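Chapter 6
Preparing and Folding Knit Garments

6.1 Scope

This chapter covers the handling of laundered tops between the dryer and the shelf. It deals with four operations: laying out, turning, squaring and folding. Sorting by fiber and color was covered in the previous chapter and is assumed to be complete. Pressing is treated separately, and the methods given here are meant for articles that will not be pressed.

The term "top" includes T-shirts and long-sleeved knit shirts. Woven shirts with a button front follow a different sequence (see the chapter on shirting), although the remarks on work surfaces in Section 6.2 apply to them equally.

6.2 The work surface

A folding surface should be flat, level and large enough to hold the article at full spread, with the sleeves extended if the method calls for it. Two families of surface are in general use. Hard surfaces, such as sealed board or laminate, are easy to wipe down and allow fabric to slide. Covered surfaces have a textile face, sometimes over padding, and they hold the cloth by friction. A covered surface is preferred for light knits, which tend to creep while the second fold is being made. The drawback is that the cloth must be lifted and set down where it is wanted; dragging it will stretch the hem.

Color also matters. White cloth on a white table is hard to square because the edge is difficult to find. A mid-tone or light gray cover gives enough contrast for both white and dark articles. 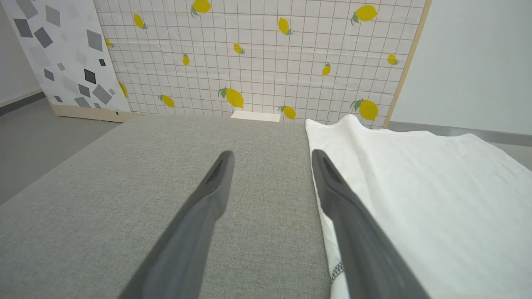
Figure 6.1 White cloth on a light gray woven cover. Note the dark zigzag stitching at the hem.

Stitching is the most reliable guide to position once an article is on the table. Hems, side seams and sleeve seams are fixed lines, whereas the cloth between them can distort. Where the thread or the seam finish is darker than the fabric, the worker can check alignment at a glance.

6.3 Reading the garment

Before any fold is made, three things are established: which side of the fabric is out, which end is the collar, and whether the sleeves are free. Articles often leave the dryer inside out. The usual sign is an exposed serged seam, that is, a seam whose raw edge has been bound with overlock stitching. On the right side of the garment the same seam shows only as a narrow line.

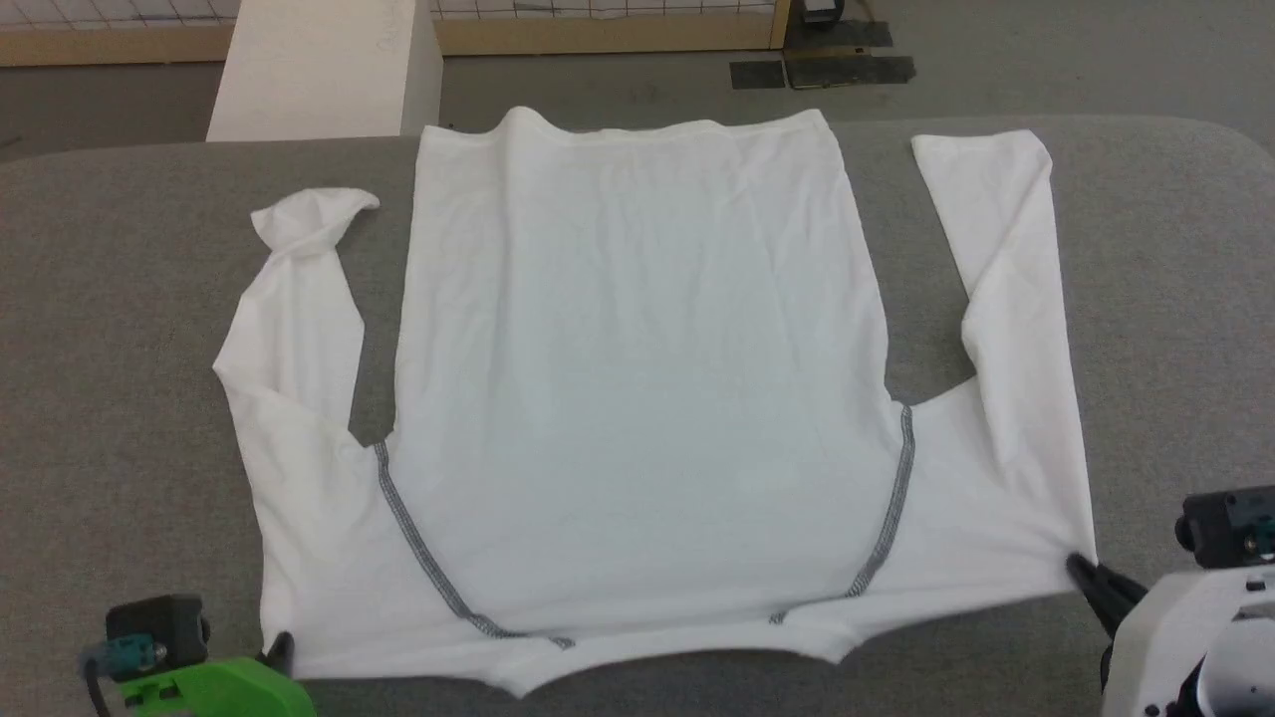 Figure 6.2 Long-sleeved shirt spread flat. Dark serged seams are exposed along the sides of the torso.

Long sleeves need particular attention. A cuff that has twisted during tumbling will form a small, dense bundle, and if it is folded in, the finished stack will not lie level. Cuffs are opened out by hand before the body is smoothed. The sleeve is then laid in a single line from the armpit, with no turn in it.

Whether to turn an inside-out article is a matter of house practice. The Skukton schedule, used for the exercises in this book, requires all tops to be turned right side out before folding. The Forkent schedule permits undershirts to be folded as found.

6.4 Squaring and folding

Squaring means bringing the body of the garment to a rectangle. The upper part is smoothed first, working from the center outward with the flat of the hand. The lower part is left loose until the upper part is settled – if both are pulled at once, the side seams will skew.

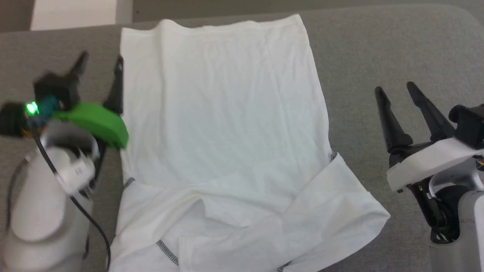 Figure 6.3 White T-shirt with the upper section flat and the lower section folded and bunched.

Triangular flaps at one end indicate that cloth is doubled in more than one direction. They are opened one at a time, beginning with the topmost layer. Once the body is square, the sides are brought in to the finished width and the length is folded in halves or thirds to suit the shelf.

6.5 Order of work

Articles are taken singly from the basket to the table. Mixed loads are common in domestic work, and plaids, denim and plain knits may share one basket. Placing several articles on the table together saves a few steps but reduces the clear area. 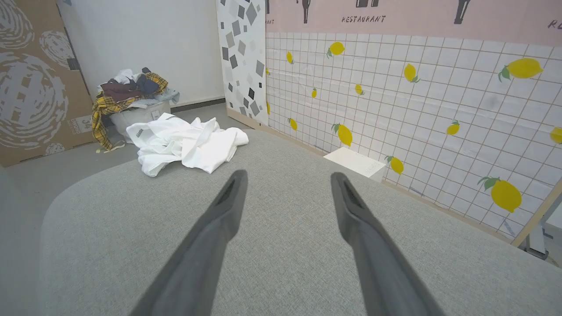 An article set down in a bunch at the far side of the table should be drawn forward by lifting, found at the collar, and laid out as described in Section 6.3. The next article stays in the basket until the finished one has been moved to the stack.

Key terms: covered surface, serged seam, squaring, finished width.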